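January 27, 2018

Budget sheet for February is due and I still don't believe half of it. Maite Villalobos wants 3 more pairs of hand grippers from Drirunent before we spend anything on arms. Jallamley have quoted for the arms as well, with a "starter bundle" I can't get them to itemise. Asked twice.

Did the drawer task again this morning to see what we'd be paying for.
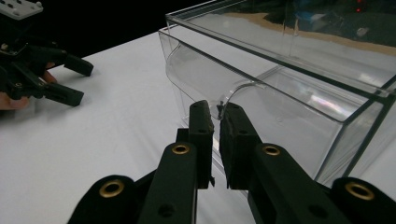

Saliba Workshop – Handling and Automation Group

Clear acrylic drawer, curved lip at the front. The right gripper has its fingers nearly shut at the lip, the left one is open over the table. My worry is the finger pads. The Drirunent quote lists spares at 600 for a box of 12, and nowhere does it say how long a pad lasts. Until they tell us, running cost is a guess and I'm leaving that cell blank.

Also not convinced by clear plastic as the standard test piece. Maite says if it copes with that it copes with anything – I'd like to see it on the Grarnik trays first.

For the sheet: one extra pair, not 3. One box of pads. Arms moved to "pending", 4 weeks, then ask Jallamley again for prices line by line.

Maite to check whether the old mounting plates fit the new pair.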